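Erska Community Boards > Home & Shop > Cleaning and Upkeep
Topic: Round wood table in a shared hall, what are you all wiping it with?

plillix_fan
Hi all! I look after the furniture in a shared two-floor hall, and I have fallen completely in love with our round table. It gets used for sign-in, lunch, gift wrapping, you name it. Lately the top has started to look a little cloudy when the sun comes in, and I want to get ahead of it before October, when we have nearly 50 people through for the clothing swap. I wipe it with a spray and a cotton rag. What is everybody else doing? I'm open to anything, I really do enjoy this stuff!

gus.pettigrew
Welcome! Cloudy is almost always leftover cleaner. You spray, you wipe half of it up, the rest dries on there, and then you do it again the next day. Try plain warm water with a tiny drop of dish soap, then a second cloth with water only, then a dry one. Do that once and tell me if it doesn't look better. What's the finish? Oil, varnish, something else?

plillix_fan
No idea on the finish, it came with the hall. Water beads up on it if that helps.

gus.pettigrew
It does help. Something is sealing it, so you aren't feeding bare wood and you can skip the oil.

KeishaT
Hard disagree with Gus on the dish soap, sorry Gus. I did that for a year on my mother's table and it left its own film. A splash of white vinegar in a quart of water cuts right through the haze. My table came up so nice I called my sister over to look at it!

gus.pettigrew
Vinegar on a finish you can't identify makes me nervous, Keisha. Once, sure. Every day, no thanks.

KeishaT
Who said every day? Once to get the old stuff off, then plain water from there on. We may be agreeing here and just enjoying the argument.

Yao-tsung C
Could we see the table and the space it's in? How much light it gets makes a big difference to how streaks show up.

plillix_fan
Sure thing! Two from the hall:

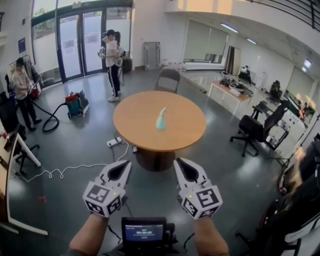
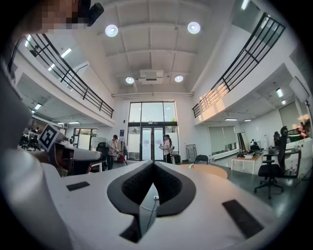
I've been working on this top with a spray and rag for most of a year now, and I've tried it in the morning, at noon and in the evening -- evening is best, hands down, the streaks are so much harder to make at that hour. In the first one you get the warm orange-tan color of the wood, with the pale blue spray bottle standing on it, and the dark pedestal underneath. The second gives Yao-tsung the light, with that tall glass entrance at the far end and all the green outside. I love this room so much. The pedestal is another question, because it picks up shoe scuffs like crazy and I haven't touched it yet beyond a dusting.

Yao-tsung C
Oh, that's a lovely bright space! With that much glass you'll see every swipe. Stand on the side away from the doors, get your eyes down low and look across the top toward the light. Whatever you missed will jump out. I do this with our reading tables and it saves me doing the whole thing twice.

Also, spray the cloth and leave the table alone. If you spray the wood directly the first spot always gets too much.

mo_warrier
Seconding spray on the cloth. For shoe scuffs on a dark base, try a dry white eraser first. Go gently and test a spot around the back. If that fails, a barely damp melamine sponge, but very lightly, it can dull a shiny finish.

Side question, is that canister vacuum any good? The red-and-teal one on the floor. I need something on wheels for a hard floor and I'm tired of carrying an upright around.

plillix_fan
Mo, I adore it. It rolls along behind you and the hose is long enough to get under the table without moving anything. I do the floor first, then the table, so the dust has settled by the time I'm wiping.

thorlacius_t
Floor first is right, but wait a good 15 minutes before you wipe. I used to go straight from one to the other and wondered why there was always grit under my cloth.

KeishaT
See, I go top to bottom. Table, then chairs, then floor. Otherwise all the crumbs you knock off the table land on your clean floor.

thorlacius_t
Crumbs get brushed into my hand and go in the bin. Dust is what I'm worried about.

mo_warrier
I knew the order question would turn up eventually. It got the old Brotarden board going for 30 pages.

gus.pettigrew
Ha, I was in that one. I still say top to bottom.

plillix_fan
UPDATE! I did one pass with Keisha's vinegar water this evening, wiped it down with plain water twice, then dried it with an old T-shirt. The cloudiness is about gone!! There's one stubborn ring left near the middle. I also tried Yao-tsung's trick of looking across it low toward the doors and found a whole stripe I'd been missing, probably for months.

KeishaT
VINEGAR! Thank you. So happy for you, that wood deserves it.

gus.pettigrew
Fine, fine. Glad it worked. Is the ring white or dark? White is usually moisture sitting in the finish and you have a decent chance with it. Dark means it got down into the wood and that's a bigger job.

plillix_fan
White, I think -- I'll look again in daylight. The eraser on the pedestal is next. Mo, do you go with the grain or in circles?

mo_warrier
With the grain, short strokes, and brush the crumbs off as you go.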